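Home | Tickets | Hardware | Simulation | Docs | Sign in

Filed under: End effectors > Comparison runs > Sim

Ticket 1896 - Right hand thumb hits tabletop on drawer pull, Vosgate hand only

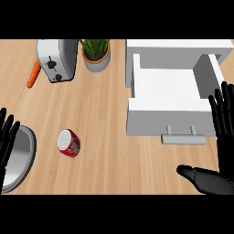 Kitchen task in sim, head view, both hands open. Can on its side, drawer out.

Status: open, workaround in place
Component: hand controller / retargeting
Reported against: Vosgate five-finger hand, Kusisby arms

Summary

We are comparing two end effectors on the kitchen task before ordering for the real bench: the Vosgate five-finger hand and the Hviid parallel gripper. Same arms, same scene file, same head camera. With the Hviid gripper the drawer pull runs clean. With the Vosgate hand the right thumb makes contact with the tabletop on the approach to the handle, the wrist force limit trips, and the episode ends early.

The left hand does not show the problem. It is only used for the can and the dish in this task and comes in higher.

Steps to reproduce

1. Load the kitchen scene with the Vosgate hands on both arms.
2. Set the start pose to "both open".
3. Send the right arm to the drawer pre-grasp.
4. Watch the thumb contact flag during the last part of the approach.

Expected: no contact until the fingers are on the handle.
Observed: thumb contact on the table, then a wrist limit stop.

Log

Entry 1
Ran the full batch overnight, 1000 episodes per end effector, fixed seed list. Hviid: no table contacts on the drawer segment. Vosgate: 144 stopped on thumb contact. Every one is the right hand. Uploaded both result files to the Wivetgate share.

Entry 2
Checked whether it depends on where the objects land. Can position is randomized, so are the carrot and the plant. Sorted the failed episodes by can position and saw no pattern. Also ran with the toaster and plant deleted. Same result. Ruled out clutter.

Entry 3
Looked at the open pose. On the right hand the thumb goes out sideways, low over the table and below the handle, while the four fingers point up. The approach path was written for the gripper and comes in at gripper height. The Hviid jaws have nothing sticking out on that side so it never mattered.

Entry 4
Raised the pre-grasp by a few millimeters at a time. Contacts drop off but the fingers then start closing on top of the bar and slide off. Got to a height with no table contact and a worse grasp rate than before. Put it back.

Entry 5
Tried folding the thumb before the approach and opening it again at the handle. This works on single runs. In the batch it sometimes opens late - the hand controller queues the thumb command behind the finger commands and the arm does not wait for it. Reduced the arm speed on the last segment and it lines up most of the time. Not happy with that as a fix since it makes the timing comparison with the Hviid unfair.

Entry 6
Changed the wrist roll on the pre-grasp so the thumb side is turned up. No thumb contact in a batch of 508 episodes. Grasp on the bar looks the same as before. The downside is camera view: with the wrist turned, the back of the hand blocks more of the drawer from the head camera. The right hand already covers part of the cabinet in the old pose. Policy trained on the old view will need a retrain or at least a check.

Entry 7
Asked Vosgate support if thumb and finger commands can be sent as one message. They say yes in the August firmware, and the sim plugin will follow. No date for the plugin.

Workaround

Use the rolled pre-grasp from entry 6 for all Vosgate runs. Leave the Hviid path alone. Mark the results "rolled" in the comparison sheet so they do not get mixed with the first batch.

Still to do

- Rerun the full Vosgate batch with the rolled pose and the original arm speed
- Measure how much of the drawer front the head camera loses
- Retest thumb folding when the new plugin is out
- Check the can pickup on the left with the same roll, mirrored

Related tickets
Wrist force limit too low on Kusisby right arm
Hviid gripper slips on round objects
Head camera exposure differs between sim and bench
Drawer joint friction not saved with scene file
Vosgate hand: finger order reversed after import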